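Lodby Desktop Workstation, refurbished and tested by Prosen

If you've ever sat down to write a program at the end of a long day and spent the first half hour waiting for your machine to wake up, then you already know why we're so fond of the Lodby. It's a plain, sturdy desktop computer for folks who write code, crunch numbers or keep a lot of windows open at once, and we've been fixing them up and sending them out since our first little shop on Skumstead Road.

Each Lodby arrives with a clean system installed, and you get to choose which one. Most of our customers ask for Linux, and we're happy to set up your compilers and editors ahead of time if you send us a list (a long list is fine, we've seen longer!). The case opens without tools and there are 2 spare drive bays, so you can grow into it.

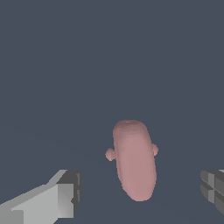
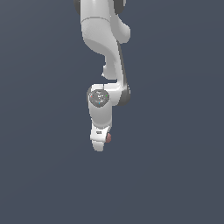
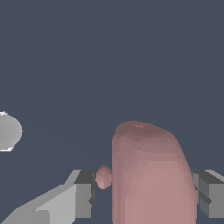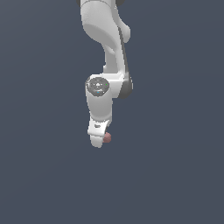
Memory can be doubled when you order or any time afterward, and we'll gladly walk you through it over the phone. The fan is a quiet one made by Negussie — we switched over in August after trying several others on our own desks, and it has made the workroom a much nicer place to have a conversation.

The standard Lodby is $1,652. The larger model, with the faster processor and twice the storage, is $3,183, and it's the one to look at if you do simulation or graphics work. Shipping is a flat $35 for either one. Monitors and keyboards are sold separately, though we usually have a few good used ones on the shelf, so do ask.

Returns are simple: keep the box, call us within the first month, and we'll send a label. Please take out any drives you added yourself before you pack it up.

Contact Prosen | Copyright Prosen, all rights reserved | Back to top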